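From: Roswitha Baumgart
To: Brinbridge paper & stamp list
Subject: Re: December card swap - envelopes, glitter, and the folding question

Hi all, quick one before work, sorry for the typos in advance.

Dwayne, thanks for getting the sign-up together. Answers to your stuff first, then mine. I'm quoting you so people who skipped the digest can follow.

> On Thursday Dwayne Okafor wrote:
>
> OK folks, the swap is on again. Same as last year, you make one design,
> you send me a stack, I shuffle them and mail a mixed stack back. Cards
> are to be A2 size, top fold or side fold, I don't care. Must fit a
> standard A2 envelope with NO extra postage, that means flat. Last year
> I had 243 cards through my dining room and a good chunk had those foam
> squares three deep and I ended up paying for it out of my own pocket.
>
> Things I still need to know:
>
> - do we want envelopes included or bare cards
> - glitter yes/no (I vote no, my dog votes no)
> - is anyone willing to do a beginner group, plain stamping, no dies
> - does 80 lb cardstock count as heavy enough for the base or do we
> say heavier
>
> Also Santino wants to know if kids' cards can go in. I said ask the
> list.
>
> Dwayne

Envelopes: yes please, include them. Last year I got a stack of bare cards and half were that almost-A2 size that people get when they cut 8.5 x 11 by eye. Spent an evening trimming other people's work, felt awful doing it. If you have to put your own card in your own envelope you find out fast if it fits.

Glitter: no loose glitter. Glitter paper is fine with me if it's the sealed kind that doesn't shed. Rub your thumb on it, if your thumb sparkles leave it home. Embossing powder is not glitter, please nobody start that again.

80 lb: depends whose 80. The cover weight is ok for a base, the text weight is not, it flops over on the shelf by the second day. I use the Lachance smooth white for bases and it scores clean without cracking. The ivory cracks. Don't know why, same maker, same weight supposedly. If you're stuck with the ivory score it twice lightly and fold away from the score (bump goes on the inside) and you'll mostly get away with it.

Beginner group: Sieglinde says she'll run one. She has said this to me over the phone so it's semi official. She's thinking 2 stamps, one ink, a strip of pattern paper and a sentiment, nothing else. If you've got a kid who wants in I'd say put them there and let them swap with the grown up beginners. Some of the best ones I got last year were from somebody's nine year old, potato print reindeer, still on my fridge.

Now my own stuff.

My design. I'm doing a window card, circle cut out of the front, tree stamped on the inside so it shows through. Stamped the tree in pine, then again without re-inking and shifted a hair to the left, gives you a sort of shadow. Do the second one FAST, that ink dries in no time. I ruined six before I figured out to put the stamp block down in the same corner jig both times. The jig is just two scraps of chipboard glued in an L to a piece of cereal box, works fine.

If anybody wants the circle template I drew it at 2 and 1/8 inches, centered a bit high. Looks wrong on paper and right on the card.

Heat setting: Ludger Grube wrote me off list asking why his embossing goes grainy. Ludger, your gun's not hot when you start. Run it pointed at nothing for ten, fifteen secs and THEN bring it in. From underneath if the paper is thin. And tap the powder off before, flick the back with your fingernail, then a dry brush for the strays. The anti static bag helps but not as much as people say. If it's still grainy your powder's old or it got damp in the tin.

Adhesive: I've gone back to wet glue for the big layers, tape runner for anything narrow. The Gikley runner refills are ok but they jam if you go backwards even a little. Don't go backwards. Wet glue, use less than you think, an X and a dot in each corner, put a heavy book on it over night. I had warped panels all November and it was too much glue, all of it, every time.

Photos: somebody asked last month if we could all post our cards on the page before mailing, so there's a record. I'm for it. Morning light by a window, no flash, card standing open a little. If you do a lot of shimmer take it at an angle or it reads as plain gray.

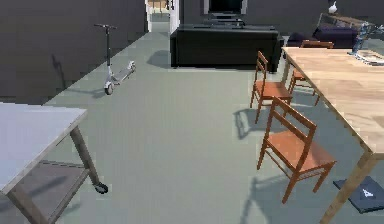

Long black sofa, kick scooter on the left. Computer rendering.

Postage again bc I know it'll come up. A square card costs extra. A card with a wax seal on the outside of the envelope costs extra. A card with a button, ditto, and the button will come through the envelope anyway. Keep the whole thing under a quarter inch and bendy. My test is a slot cut in a cardboard box lid, if the card drops through by itself it's fine, if I have to push it goes in the hand deliver pile.

Destash. I'm clearing out. Over 2,000 sheets of 6 x 6 pattern paper, mostly Clirnivlow pads with a few sheets gone out of each, and I don't need it, my sister doesn't need it. Lots of plaid. Some Halloween, a pile of baby stuff in that minty green. I'll bundle it by color and bring it to the next Brinbridge crop, take what you want, coffee money in the jar if you feel like it. Whatever's left goes to the school. No stamps in this lot before anybody asks, I'm keeping my stamps.

Oh and Santino Cáceres, you left your bone folder and the small scoring board at my place. They're in the bag with your name on it.

Still need from Dwayne:
- the mail by date, you put "early December" which to me is the 1st and to Sieglinde is the 10th
- how many per stack, is it eight again or ten
- do we put names on the back, I say yes, first name and town at least. I've got three gorgeous ones from last year with nothing on them and I'd love to know who did the poinsetta

Got to run, the bus. Will answer the rest tonight if I can, otherwise weekend.

Roswitha

--
Brinbridge paper & stamp list
To switch to digest, reply with DIGEST in the subject line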